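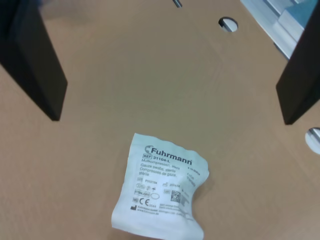 June, past 11 p.m., still at the workshop

Gauze again. I know the REF number by heart, 31104-L, and could probably ask for sterile swabs in German at a pharmacy. The arm and I did 12 tries tonight at a packet that weighs nothing and bends wherever it likes. 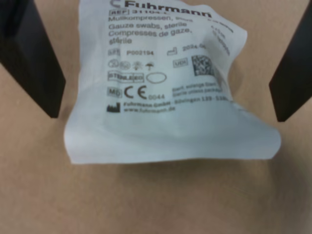

I dropped the closing force to 50 and slowed the approach, which made me feel like an engineer for four minutes. Then I lost an hour to a typo in the bin offsets - mine, sadly.
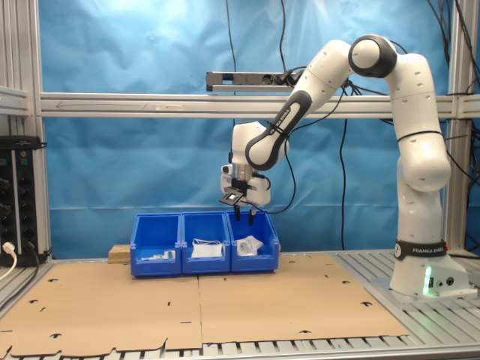 Vignesh Lobo thinks I should forget the force setting and fix the approach angle first. He may be right, so I'm going to bed annoyed.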